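Bronum Emissions Kiosk – Set-Up Guide for Station Owners
Section 3: Getting Your Test Lane Ready
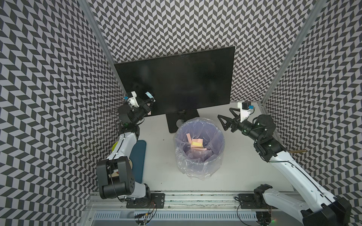

By now you should have finished Section 2, which means your Bronum account is open and your station license is on file with us. If you're still waiting on the license confirmation, please go ahead and read through this section anyway, but hold off on step 6 until the email arrives. It usually comes from Nermin Öztürkmen in our enrollment office, so do check your junk folder for her name!

Set aside a quiet morning for this part. You can do it between customers (plenty of our owners have), but you'll enjoy it a good deal more if the lane is closed and the coffee is fresh.

Before you begin

Have these within reach:
- your station number and owner password
- the test cable that came in the long carton
- the printed lane card from your welcome packet
- one car or light truck that runs well and has been driven that day

3.1 Connecting the lane

1. Park the vehicle in the lane, set the parking brake, and switch off the engine.
2. Plug the wide end of the test cable into the port marked LANE on the back of the kiosk. It only fits one way, so there's no need to force it.
3. Plug the narrow end into the vehicle's diagnostic port. On most cars you'll find it under the dash on the driver's side.
4. Turn on the kiosk and wait for the Welcome page. The first start is a slow one, and you may see the page go blank once or twice while it loads.
5. Choose Lane Setup, then New Lane, and type in the number on your lane card.
6. Enter your station number and owner password, and press Confirm.

CAUTION: Open the bay doors and turn on your exhaust fan before starting any engine indoors. Never leave a vehicle running in a closed bay, even for a short test.

Note: If you see code 305, the kiosk can't read the vehicle. Turn the key to the ON position and press Retry. Code 123 means the lane number has already been used at your station – go back to step 5 and look at the card again.

3.2 Running your first practice test

1. From the main menu, choose Practice. Practice results stay in the kiosk and are never sent to the state.
2. Start the engine and let it idle.
3. Press Begin and follow the prompts. Please keep your foot off the gas unless the kiosk asks for it.
4. When the results come up, press Print and look the page over. Your station name, address and lane number should all be there, spelled the way you'd like your customers to see them.
5. Switch off the engine and unplug the cable from the vehicle.

Note: To correct the station name, go to Settings, then Printed Forms. Accented letters are fine. Yavuz Dönmez on our forms team added them in the October update, and we've had some very happy notes about it.

If the printer stays silent, check that the paper drawer is pushed all the way in, then press Print again. For anything else, call the help desk and ask for extension 32.

Continue to Section 4: Adding Technicians and Passwords.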